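Suche Suchbegriff eingeben Los

Kapitel 4
Wenn der Arm den Schraubendreher übernimmt

Ich fange dieses Kapitel mit einem Geständnis an: Als ich zum ersten Mal in der Zerlegehalle von Revarcombe stand, habe ich die ersten zehn Minuten nur auf die Hände geguckt. Auf die Hände der Leute, meine ich, nicht auf die Maschinen! Wer jahrelang Rechner auseinandernimmt, hat Hände, die schon am nächsten Clip sind, während der Kopf noch beim letzten ist. Und genau um diese Hände geht es auf den nächsten Seiten, auch wenn in der Überschrift ein Roboterarm vorkommt.

Kurz zum Betrieb, falls ihr Kapitel 3 übersprungen habt (ich weiß, dass das vorkommt). Revarcombe nimmt ausgemusterte Bürorechner an, holt heraus, was noch zu gebrauchen ist, und gibt den Rest sortenrein weiter. 60 Leute arbeiten dort. Früher lief das an langen Tischen, jeder hatte seinen Kasten Werkzeug und zerlegte ein Gerät von vorn bis hinten. Seit dem Umbau im März ist die Arbeit aufgeteilt: Menschen öffnen und prüfen die Gehäuse, an den Zellen werden Prozessor, Speicher und Festplatte entnommen, und dahinter sitzen wieder Menschen und entscheiden, was mit den Teilen passiert. Die Software, die das alles verbindet, heißt Movunia, und über die werden wir noch schimpfen.

Wichtig ist mir die Ablage neben dem Gerät. In der alten Halle hatte jeder seine eigene Ordnung, Speicher links, Schrauben in der Kaffeetasse, Platten auf dem Stapel. Das ging gut, solange derselbe Mensch das Gerät auch zu Ende machte. Sobald eine Maschine mitarbeitet, braucht jedes Teil einen festen Platz, und dieser feste Platz gilt dann eben auch für alle anderen.

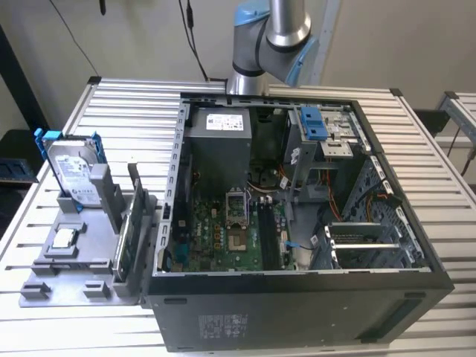 Abb. 4.1: Zerlegezelle mit geöffnetem Desktop-Rechner. Prozessor, Speichermodul und Festplatte in der Aufnahme links, der CPU-Sockel ist leer.

Lamduan Inthanon war von Anfang an dabei und hat mir erzählt, dass sie sich über die Aufnahme mehr geärgert hat als über den Arm. »Der Arm nimmt mir Arbeit ab, das verstehe ich. Aber das Ding aus Plastik sagt mir, wo ich etwas hinzulegen habe.« Ich finde den Satz großartig, und ich bitte euch, ihn beim Lesen im Hinterkopf zu behalten! In der Fachliteratur steht viel über Taktzeiten und ziemlich wenig darüber, wie es ist, wenn die eigene Ordnung plötzlich falsch ist.

Charoen Wattanapong sieht das anders. Er hat vorher den ganzen Tag Laufwerke ausgebaut, heute betreut er zwei Zellen und wird gerufen, wenn etwas klemmt: verbogene Halterungen, ein Kabel im Weg, ein Gehäuse, das Movunia nicht in der Liste hat. Seine Handgelenke tun ihm nicht mehr weh, sagt er, dafür ist er abends müder im Kopf. Früher wusste er nach 100 Geräten, was er geschafft hatte. Jetzt besteht sein Tag aus lauter Ausnahmen, und die zählt niemand mit (auch der Lohnzettel nicht, dazu komme ich in Abschnitt 4.3).

Für die Arbeitsforschung ist das ein alter Bekannter: Die Maschine bekommt den Regelfall, der Mensch behält den Rest, und der Rest ist anstrengend. Wir schauen uns zuerst an, wie die Tätigkeiten vor und nach dem Umbau verteilt waren (4.1), dann die Einarbeitung (4.2) und schließlich Lohn und Mitbestimmung (4.3).

Bevor ihr weiterlest, nehmt euch bitte ein Blatt und schreibt auf, welche Handgriffe an eurem eigenen Arbeitsplatz einen festen Ort haben und welche nur in eurem Kopf geordnet sind. Das Blatt braucht ihr in 4.2 wieder.

Verwandte Inhalte
Kapitel 3: Ein Betrieb baut um
Fallstudie Charvát: Schichtplanung per Software
Fallstudie Bultgate: Einarbeitung im Lager
Arbeitsblatt: Tätigkeiten vorher und nachher
Glossar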